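Visita a la jornada de puertas abiertas de Netadero
21 September 2019

Llegué a Netadero con media hora de adelanto y me dieron en la entrada una tarjeta con mi nombre mal escrito, cosa que ya no me sorprende. Escribo estas notas para los compañeros de Kuvo que no pudieron viajar. Pido perdón si algún término no es el más exacto: en mi trabajo leo las normas en inglés y a veces me cuesta encontrar la palabra española.

La jornada tenía un tema único, las reglas para que un robot trabaje en un espacio pensado para personas. El programa prometía 5 sesiones y se cumplieron todas, aunque la última fue muy breve. En el registro estábamos 105 visitantes, la mayoría de empresas pequeñas como la nuestra. También había gente de Vanstead, que vende formación sobre seguridad, y un grupo de Chornovol que prepara su propio reglamento y quería comparar.

La primera sesión trató de la pinza. Según el reglamento de la casa, la evaluación de riesgos se hace para el conjunto completo: brazo, pinza y objeto que se manipula. Un brazo que respeta los límites de fuerza puede dejar de ser aceptable con una herramienta distinta, y por eso cada cambio de pinza obliga a abrir de nuevo la ficha. Me gustó que la ficha ocupa una sola página y que tiene una casilla para los puntos donde se puede pillar un dedo.
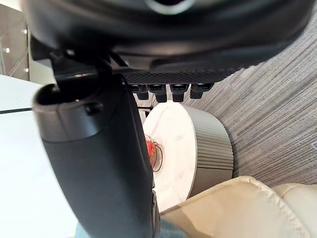

¿Quién puede autorizar que se vuelva a arrancar después de una parada de emergencia?
La persona que figura como responsable de turno en la hoja de la sala, después de revisar el motivo de la parada y de anotarlo; soltar el pulsador no basta para reiniciar el movimiento.

Esta regla provocó la discusión más larga del día. Los de Chornovol decían que en un equipo de dos personas es difícil de aplicar, y yo pienso lo mismo. La respuesta fue que la hoja puede llevar un nombre suplente, pero nunca quedar en blanco. Netadero lleva ya 3000 horas de pruebas anotadas con este sistema y guarda todas las hojas en papel — esto me pareció un poco antiguo, pero se consultan muy rápido.

Después del café hablamos del suelo, que en nuestra oficina es un asunto descuidado.

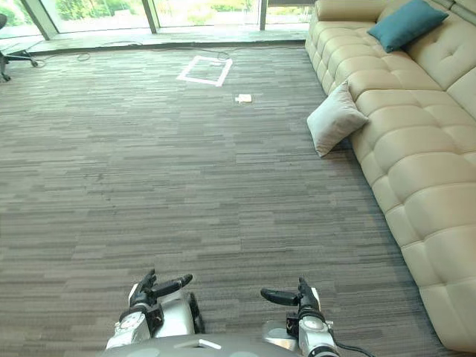 Nuestro procedimiento en Kuvo dice solamente «mantener la zona despejada», y después de esta visita creo que la frase es demasiado vaga. Habría que escribir qué se revisa, quién lo revisa y en qué momento. En una sala amueblada como un salón, con sofá y moqueta, hay muchas cosas que una persona esquiva sin pensar. Propongo que la lista nombre por separado los cables que cruzan el suelo, como el cable fino y oscuro que pasa por la moqueta cerca de la ventana, y los objetos pequeños. También querría que explique para qué sirve cada marca de cinta. Un cuadrado de cinta blanca se ve bien sobre una moqueta gris, pero el visitante no puede adivinar si indica una posición, un límite o una prueba terminada.

Pregunté por este último punto y me enseñaron una tabla con el significado de las marcas, colgada junto a la puerta. La copié a mano y la adjuntaré cuando la pase a limpio.

La comida fue correcta, con demasiado pan. Por la tarde, la sesión de Vanstead sobre formación repitió cosas conocidas, salvo una: recomiendan que la persona nueva practique la parada antes de aprender cualquier otro mando. Nosotros lo hacemos al revés.

En octubre Netadero publicará la versión revisada de su reglamento y la enviará a los inscritos. Hasta entonces tengo el borrador impreso en mi mesa, con mis notas en lápiz — quien lo necesite puede llevárselo, pero que lo devuelva, por favor.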